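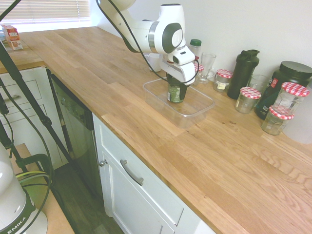 Brian Laizer puts it this way: the planner is the first one his team at Denddale could leave alone with a cluttered counter, and he would still like the grasp settings moved out of the config file and into the main window.

Viritton Planner 2025
4 min read
3 comments · 12 shares

Viritton is motion planning and grasp software for two-finger grippers on seven-joint arms. It takes views from a fixed camera and a wrist camera, builds a collision model of the workspace, and sends joint paths to the arm controller. Clear trays, jars and glasses are handled by a separate depth filter, which can be turned off if you don't need it.

Search products

The wrist view is used for the last part of the approach. The planner fits a simple shape to the target – cylinder, box or disk – and corrects the path as the gripper closes in.
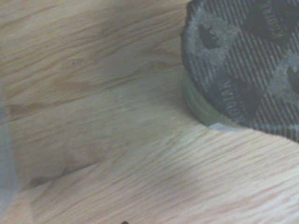 Low round containers are fitted as disks, and the lid pattern is left out of the fit by default. Printed lids can be used for tracking instead by setting lid_texture to on. Shadows on wood grain are the usual cause of a false edge, and raising the edge threshold to 60 clears most of them.

Replanning runs every 40 milliseconds on the recommended computer. Slower machines work, but lower the arm speed to match.

The single-site license is 3650 dollars and includes the Mancuso log viewer. The Skerkdale simulator is sold separately. Updates come out each September – older project files open without conversion.

Share · 12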